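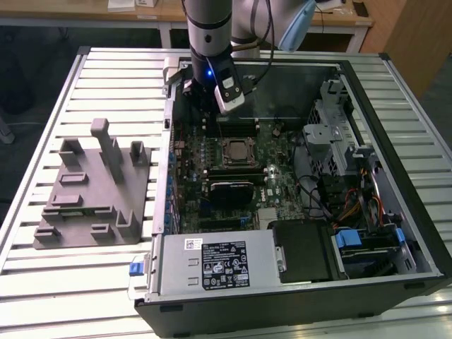 Gripper comparison for PC disassembly: frequently asked questions

Last updated 18 April 2018

These answers are for colleagues at Clusley and Trerkwood who want to try their own gripper on our bench. If your question is missing, please write to Kekeli Abugri.

What are you comparing?
We compare three grippers on the same arm, with the same controller and the same program. The task is to remove parts from a desktop computer: first the memory modules, then the drives, then the power supply.

Which computers do you use?
Old office towers with the side panel taken off. The case lies on its side on the slatted bench, so the arm comes to the motherboard from above. Please do not send laptops, we have no fixture for them.

What is the grey plate with posts on the bench?
It is a 3D-printed fixture plate. Kwaku Frimpong designed it and will send you the file if you ask him. The cradle and the U-shaped brackets can be changed for your own parts, but please keep the spacing of the posts, otherwise our saved positions are wrong.

How many attempts does each gripper get?
Each gripper makes 143 attempts per part. We stop earlier only if something breaks.

What counts as a success?
The part must leave its slot and arrive in the tray without falling. A part which is lifted and then dropped is a failure, even when it drops into the tray.

Why are the memory modules so difficult?
The space between the slots is narrow and there are cables near them. With wide fingers you touch the neighbour module before you touch the right one. The Alhassan fingers are the thinnest we have and they do this best, but they bend when they pull a drive.

Do I need the sensor on the side of the gripper?
No, you can run without it. Then you must teach every position by hand – for a new case this took us 6 hours.

What is the weight limit?
Gripper, sensor and adapter together must stay under 670 grams. Please weigh them with the screws.

My gripper has its own controller. Can I use it?
Yes, if it accepts a simple open and close signal. The Brustbridge controller needed an extra relay, and we still have this relay in the drawer. Other connections are possible, but ask first.

How should I lead the cables?
Down along the wrist, with a free loop at the joint. If the loop is too short it pulls at the plug when the wrist turns. If it is too long it catches on the drive cage – we had both.

Can I have the raw results?
Yes. The tables are sent on request, and the videos only for your own gripper.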